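Handout 4: Reading a Vendor's Pitch
Automation Purchasing, May section. Bring your marked-up copy.

Our subject is the Villel grasp package, a simulated gripper with a library of kitchen objects, sold by the seat. The brochure promises "effortless handling," a phrase we met in Handout 2 and did not enjoy there either.

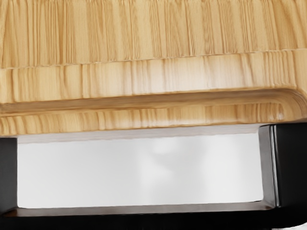
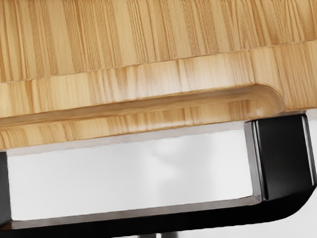

Villel, simulation renders: black gripper parts under a piece of pale, striped wood.

Hotwood, who ran the trial license for 30 days, disagrees with my grumbling: the renders were never the selling point, the contact settings were, and anyone who buys a simulator for its wood grain deserves the invoice. Fair enough. Hotwood also admits that the manual is 113 pages long and that friction first comes up on page 33.

Points to have ready:

Ask what counts as a successful grasp. Villel's default is contact at the final step, which would also describe me and most doors.

Ask which object weights can be edited. In the trial license, 13 of them could not.

Sundero sells a rival kit with fewer objects and a readable manual — compare the support terms before the prices.

A render is evidence of a render. For anything about real hardware, ask for logs.

Written work: one page, addressed to a buyer who has already fallen for the brochure. Be kind.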